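Sandberg Concedes After Count Puts Nyberg in Front

The count for the Makedstead district seat is over, and the result held. Elin Nyberg of the Civic List finished 305 votes ahead of Ragnvald Sandberg, who has represented the district for nine years. Sandberg conceded by phone on the evening of April 3, 2019, and followed with a two-paragraph statement on his campaign page. He said he would not ask for a recount.

Under district rules a losing candidate can request one if the gap is under 2 percent of ballots cast. The gap qualified. Sandberg wrote that his people had watched the tally at every station and that he had no reason to think a second count would turn out differently. He thanked the poll workers in Clanametti, where the last boxes were opened well after midnight.

Nyberg takes office at the start of next month. She will serve the rest of the current assembly term, which runs out in October of next year, when the whole assembly is up for election. That gives her a short stretch in the job before she has to campaign again, and she has already said she will run.

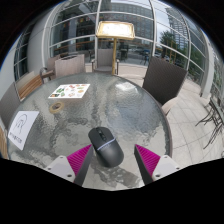 Mouse on a round glass-topped table.

Most of the difference came from Clanametti. Sandberg carried the town comfortably the last time he was on the ballot and lost it this time. In Makedstead itself he stayed ahead, though by less than before, and the farm precincts east of the river split nearly down the middle. Turnout was up in all three areas, helped by dry weather and by the ferry vote being on the same ballot.

The ferry measure passed. It keeps the winter crossing running on its present schedule and pays for it out of the general road fund. Both candidates supported it, so it did little to separate them, but it seems to have brought out people along the river who often skip a district election.

What did separate them was the Brikix site. The company shut its brickworks outside Clanametti two winters ago and the land has been idle since. Sandberg backed a plan to rezone the whole parcel for warehouses. Nyberg wanted the lower half held for housing and a public landing. More than 3000 residents signed a petition against the warehouse plan in the fall, and she quoted from it at nearly every stop. Sandberg argued that the district needed the tax money first and could talk about housing later. He did not change his position, including at the Clanametti forum, where the crowd was plainly against him.

The assembly has not scheduled a vote on the rezoning. With Sandberg gone, the plan loses its sponsor, and another member would have to bring it back. The two members from the north end have supported it in the past. Neither returned our call before this issue closed.
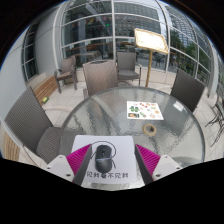 Computer mouse and cable on a sheet of white paper.

Nyberg spoke briefly to supporters at the Clanametti grange hall after the concession. She said her first request would be for a public hearing on the brickworks land, held in Clanametti and in the evening so that people with day jobs can come. She also said she would keep Sandberg's Saturday office hours in Makedstead, at the same place and time, at least through the summer.

She named no staff. Her campaign manager said applications for the one paid aide position will be taken through the district office and that the posting should be up shortly.

Sandberg told us he has no plans to run for anything in October. He intends to finish the drainage report he started with the road department and hand it over complete. Asked about the Brikix vote, he said he would give the same answer today, and that the new member will find the numbers in the file.

The certified totals by precinct will be posted at the district office and at both libraries once the clerk signs them. Anyone whose mail ballot was returned for a missing signature can ask the clerk for a written notice explaining why. Bring your voter card.

The next regular session of the assembly is open to the public. Comment cards are at the door, and speakers get two minutes each.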